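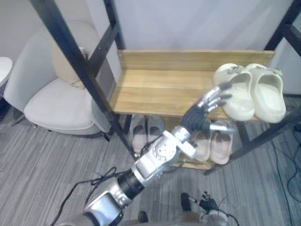

Stivstead brings a tidy two-tier shoe rack to busy hallways

Diltedon, July 27, 2019 – Home furniture maker Stivstead is delighted to announce that its new Dallura shoe rack goes on sale today, and we could hardly be happier to see it heading off to hallways, porches and back doors up and down the country!

The Dallura has two wooden shelves in a light honey colour, held in a black metal frame, with a raised board along the back of the upper shelf so that shoes stay put when somebody comes in with their arms full of shopping. Clogs and slippers sit on it very nicely, and there is room to spare for the pair you only wear to the bins.

We began taking early orders in May, and 2,000 households have already put their names down, for which we are truly grateful. The rack comes flat-packed with 14 screws and a small key, and takes 10 minutes to put together.

Orders can be placed at the Stivstead showroom in Diltedon or by post.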